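Two controllers for the small arm, and a new tip

1 July 2026

In June I promised to write more about the hanging arm, so I do it now before I forget the details. The arm is the same as before, one arm on a vertical threaded column, with hobby servos and gray links. What I changed is the controller and the gripper tip.

The old controller was the Fidia board. I used it for almost a year and I have no big complaint. It is quiet and it starts quickly. My problem was the timing: when I sent positions to all the servos together, the last joint always started later than the others, and at the tip I could see a small hook in every straight line. I tried to fix it in my own code and lost two evenings.

The second one is the Jestum, a longer board which needs more space on the table. The connectors are better placed and I could finally remove one adapter. I ran the same test on both boards: go down, touch the paper, go up, move to the side, and repeat 500 times. With the Fidia the arm lost its position 23 times. With the Jestum it was 11. This is still too many for me, but I believe that the rest comes from the servos and not from the board. The elbow servo has some play, you can feel it by hand.

About the tips. The Rararari tip is hard and precise, and it is good for pushing buttons. On paper it is not so nice, it scratches when the arm goes down one millimeter too much. The Younis tip is softer and forgives this kind of mistake. It also bends a little when the arm moves sideways, so I had to make the moves slower. For now I keep the soft one.

One advice if you want to repeat this: fix the paper before you start. In my first run I did not do it, the sheet moved, and I had to throw away all the measurements of that evening.

The log file of the longest run has 2,215 lines, and I have read maybe half of them. Next I want to change the elbow servo and make the cables shorter, they pull on the arm when it turns to the left. 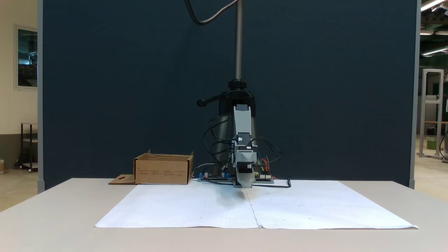

The arm over the paper, with the soft tip and the long board behind.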